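3.2 Timetable padding on the Corkura line

What makes the Corkura line such a rewarding case is how openly its timetable carries its slack. Trains between Corkura and Hondis get 4 extra minutes on the last section, and we were delighted to find that the operating log keeps every one of them visible. We worked through 2,480 arrivals recorded in May, and even the first plots showed a pattern we had hoped for but hardly expected: delays picked up at the junction shrink steadily toward Hondis, and most of the recovery falls within the padded section.

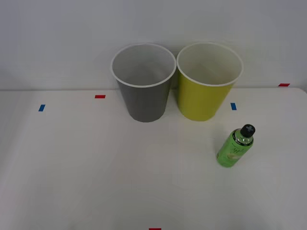

Figure 2. Two cups on a white tabletop.

Jovov, commenting on an early draft, objected that drivers ease off when they know the padding is coming, so part of the recovery may be slack that they created themselves. It is an excellent point, and it sent us back to the log. We pulled out 200 runs in which the train left the junction on time and compared their speeds with those of the late runs. On-time trains did run slower through the last section, by 2 minutes at the median. The padding is therefore being used in both directions, and a simple count of minutes recovered would overstate its value.

We find this more exciting than a clean result. It means the log can tell us something about driving style as well as about delay, and the model in Section 4 treats the two separately. Freight runs are left out here, as their departure times at Hondis were entered by hand.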